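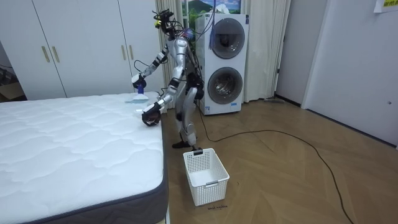
Mattress stripped, mid clean. Spare room, Ilinby.

Brush or vacuum for a quilted top??
Bedding & Laundry > Mattress care

grubbyquilt
Quick one before I make the bed up again. Mattress is a Prernetance, white wavy quilting with the grey fabric band round the side. Two years old, paid $269 at the Sturnon clearance so not precious about it. Sheets, protector, the lot has come off. Problem is crumbs and fluff down in the stitching. Doona cover goes in the wash tonight so I've got till 6 or so. Brush it, vacuum it, or both?

lintandlime
Vacuum. Upholstery head, slow, along the seams then across. A brush just pushes stuff further in.

grubbyquilt
Vac is a Bukhari stick and the small head is long gone. Have got dustpan and brush, see below. And yes theres rubbish on the bed, that gold crumpled bit is going in the bin.

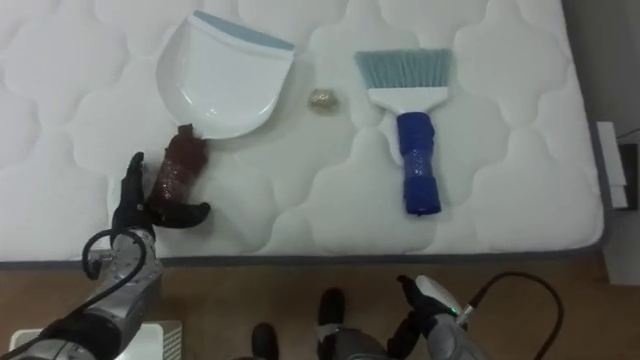

Re: Brush or vacuum for a quilted top??

tassie_tubs
Disagree with lintandlime. Soft brush is fine if it's clean and dry. Dustpan flat on the bed, lip facing you, short strokes toward it. Those puffy panels hold the grit in the seams, so follow the seam, dont go over the hump. What's the blue on the handle, tape?

lintandlime
Clean being the word. Has that pan been on the kitchen floor? I wouldnt.

grubbyquilt
Tape yeah. Brush is for the bedroom only, washed it in July. Pan too.

tassie_tubs
Then go for it. Bicarb after if it smells, leave it an hour, vacuum off.

lintandlime
Bicarb with no upholstery head. Good luck getting that out of quilting. You'll be brushing white powder out of a white mattress till Christmas

tassie_tubs
Done it plenty. Sieve it on thin. Anyway they didn't say it smells

grubbyquilt
Doesn't smell. Skipping the bicarb. Also got distracted and now there's more stuff on the bed than when I started, sigh. Bits and bobs all up the far end.
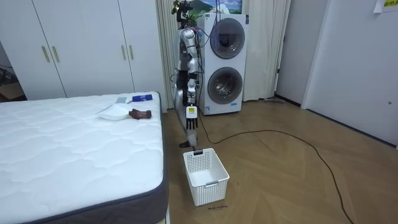

Re: Re: Brush or vacuum for a quilted top??

sockdrawer88
Lol get the stuff off first. Everything in a basket, basket on the floor, THEN clean. I do the far end by the wardrobe first and work back to the foot so I'm not leaning on the clean part.

lintandlime
Agree with that at least. And the blue thing and the card, off, you'll only flick fluff under them.

tassie_tubs
Do the edge too, where the white meets the grey. Thin piping there, catches everything.

grubbyquilt
ok edge is gross, good call. Found a new small head for the Bukhari on the Sturnon site but they're out till next month. Brush for now.

sockdrawer88
Turn it head to foot while it's bare?

grubbyquilt
Not on my own, weighs a ton. Next wash. Got a protector on order as well, this one's 3,000 washes old by the look of it

lintandlime
Get a zip one. The elastic ones ride up

tassie_tubs
Zip ones are a pain to get off, elastic is fine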